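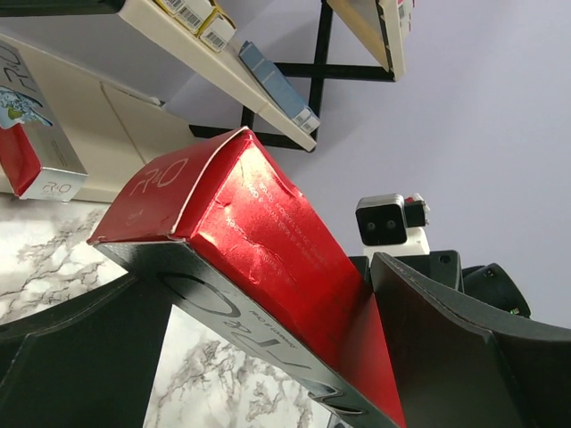 Photo: Merja Aaltonen

From: Merja Aaltonen
To: Old Trees list
Subject: Re: Hornbeam pollards, how hard to cut?

Dear Inese, and everyone,

What a lovely message to find waiting on Sunday, and I'm sorry to have taken a few days over it. I wanted to go down and look at our own trees again before I wrote, and then of course it rained, and then I found my notebook from the first winter we did any cutting and sat reading that for an evening instead of answering you. I'll put my replies in between your paragraphs where I can, and then ramble on a bit underneath.

Inese Vaher wrote:
> Hello all. I've been reading the list for a good while and this is my first
> time writing, so please be kind. We have taken over a strip of old wood
> pasture on the Dratow side of Pillville, and along the bottom of it there is
> a line of hornbeam pollards, 29 of them if I include the one that has
> already split and is lying half in the ditch. Everyone I've asked in the
> village says they were cut for firewood until the war and then left.

That sounds very like ours, though ours are fewer and more crowded. Please do include the one in the ditch! A split hornbeam will often carry on for decades with one half on the ground, so long as there's a strip of live bark joining it to the root. If it had leaves on last summer I would leave it exactly where it is. Ours that fell has sent up a row of straight new stems along the top side, like a hedge, and the wrens adore it.

> The biggest is 264 cm round, measured at the narrowest point below the
> knuckles, as I couldn't find a sensible place at chest height with all the
> lumps. The poles on top of it are as thick as my waist and they creak. I'd
> like to bring them back into cutting but I'm frightened of killing them. One
> book says take everything off at the old height and be done with it. A man
> who came to quote said the same. Is he right?

Measuring at the narrowest point is just what I'd do, but write down how far above the ground it was, and on which side of the slope you were standing. I didn't, and when I went back I got a smaller figure than the first time and spent a whole afternoon cross with myself.

As to the cutting, no, I don't think he is right, or at any rate I wouldn't let him. Taking everything off in one go is fine for a young hornbeam that's been cut regularly. A tree that has been left as long as yours has got used to feeding itself from a great big crown, and if you remove the lot it has to live on what it has stored until the new shoots come, and the old bark is not always good at letting new shoots out. We did two that way in our first winter, before we knew better. One came back on the north side only and the other gave us a single tuft of leaves in June and was dead by the following spring. I still feel bad about it when I walk past.

What worked for us was going slowly. We shortened the longest poles first, perhaps by a third, always cutting back to a side branch that was already in leaf, and we left long stubs. They look dreadful. My neighbour thought we'd had a storm. But the light gets in, and after two or three summers you see little shoots appearing lower down, quite close to the old knuckles, and those are what you're waiting for. Only when they're well away do you go back and cut lower. On some trees it has taken us three visits and on one we haven't dared make the last cut yet.

> Also, what time of year? We were hoping to start in January, when we can get
> a tractor across without making a mess. And should I worry about the cattle?

January has always suited us well. Hornbeam bleeds if you cut it late, as birch and maple do, and I like to have the saws put away before the buds begin to fatten. I wouldn't cut in a very hard frost, and I wouldn't cut at all after a summer as dry as the one before last. Give them a year off if you get one of those.

The cattle are more of a nuisance under the trees than to them. They can't reach the new growth if the heads are at a decent height, but they do love to stand in the shade and they tread the ground like concrete. If you can run a bit of temporary fence along the line for the first couple of years it would be a kindness to the roots. We put ours further out than seemed necessary, past the edge of the branches, and the bluebells came in behind it, so I've never taken it down.

Now for the rambling part. I'd choose three or four trees to begin with and leave the biggest well alone. It's tempting to start with her (ours is a her, I don't know about yours) as she's the one that worries you when the wind gets up, but you learn such a lot from the first few and it's better to learn on something in the middle of the row. Pick ones with some twiggy growth low down already. A few of yours will surely have it, on the side that faces the field.

Somebody on this list, I'm afraid I forget who, once said that any pollard of that sort must be 800 years old, and the idea has gone round and round ever since. Hornbeams don't as a rule live anything like so long as oaks, and I'd be surprised if yours were more than 200 or so, though cutting does keep them going and I should be delighted to be wrong. If the ditch tree ever has to be sawn through, do count what rings you can. It will probably be hollow, as ours was, but even a few inches of sound wood will show you the years when it was last cut. The rings go terribly tight for a bit and then widen out again, and you can put your finger on the very winter.

As for the wood, you'll have heaps of it. It burns hot and slow and it is murder on a saw chain, so sharpen more often than you think you need to. The nursery at Maurya used to take straight pieces for mallet heads and tool handles, and may still, so it's worth a telephone call before it all goes on the woodpile. Leave some of the thick stuff lying in the shade of the trees too, if you can bear the untidiness.

Would you tell us what the heads look like, when you have a dry day to go round them? I'd love to know if any have ferns growing in them, and whether the ground below is stony or clay. And if you'd care to see ours before you start, you'd be very welcome. Bring boots, the lane is under water at the bottom end and the only way in is through the orchard.

With warm wishes,
Merja

P.S. I forgot to answer about the man who quoted. Ask him to show you a tree he cut five years ago, and go and look at it in leaf.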